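How Does a Robot Learn to Open a Fridge?

For readers who are 8 to 12 years old

Think about the last time you took a drink out of the fridge. You walked to it, you pulled the door, you reached in, and you closed your hand around a bottle. You did not have to think very much. But when you were a baby you could not do it. You learned it slowly, by watching people and by trying again and again.

A robot also begins with knowing nothing. It does not know what a door is. It does not know that a bottle can fall over. So how can it learn?

One way is to write a rule for every small movement. People have done this for many years, and it works well in a factory, where every part is always in the same place. In a home or an office it is much harder. The bottle stands in a new place every day. Somebody moves a chair. The light changes in the evening. You would need so many rules that you would never finish writing them.

The other way is to show the robot examples. One example is one person doing one job one time, from the start to the end. We call it a demonstration. If the computer gets many demonstrations, it can begin to find what is the same in all of them.

Borrowing the robot's hands

There is a problem here. Your hand has five fingers, and many robots have only two on each hand. If we film your bare hand, the robot sees something it cannot copy easily. For this reason our people hold grippers when they make the demonstrations. A gripper is a tool that can take hold of things, like a big pair of tweezers. 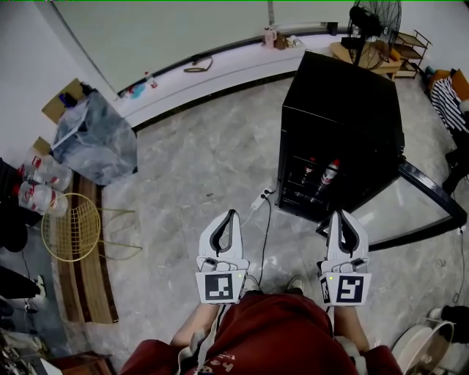

Our project has the name Hikeo, and the first big job in Hikeo is the drinks fridge. Tanner Fehr planned it. He wanted 2,000 demonstrations before the computer began to study. When the first 2,000 were ready, he looked at the results and asked for 2,000 more!

Why so many? Imagine that you have seen only one dog in your life, and it was small and brown. Then you meet a big white one. Is it a dog? You would not be sure. The computer has the same difficulty. If it has seen a bottle on the left side only, it may look for every bottle on the left side. So we change things between one demonstration and the next. The bottle goes higher or lower. The person stands closer or farther away. We work in ordinary rooms with ordinary things lying in them, and we do not tidy too much.

What is the square for?

Some grippers carry a square with a black and white pattern. It is called a marker. A camera can find such a pattern very quickly, and the computer can work out from it where the gripper is and which way it is turned. Each pattern is different, so the computer does not mix up the left hand and the right hand.

A camera can also sit on the gripper itself. It has a very wide lens, called a fisheye lens. Straight lines look bent in it, but it catches a lot of the room at once. When the gripper turns, the camera turns too, and sometimes it looks at the ceiling.

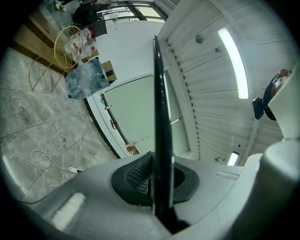
Young Readers' Pages — Hovell Learning Machines Team

Mistakes are useful too

Mackenzie Cormier is one of our demonstrators. She is 35 and she says that her arms have never been so strong. One session has 9 demonstrations, and after it she must rest. A tired person moves in a different way, and the robot would learn the tired way.

Sometimes a bottle slips. We do not throw this recording away. Hélène Sandhu watches it and writes a short note with it, for example "slipped, picked up again". Later the computer can learn from it what to do when a thing goes wrong.

Try it at home

Take two wooden spoons, one in each hand, and ask an adult for an empty plastic bottle. Can you lift the bottle with the spoons and put it in a box? Do it five times. Then move the box and do it five times more. Did you hold the spoons in the same way each time?

Words to remember

Demonstration — one example of a job, done from start to end.
Gripper — a tool that takes hold of things.
Marker — a pattern that a camera can find easily.

Text: Thérèse MacPherson. Checked by Kirsten Landry, 3/6/19.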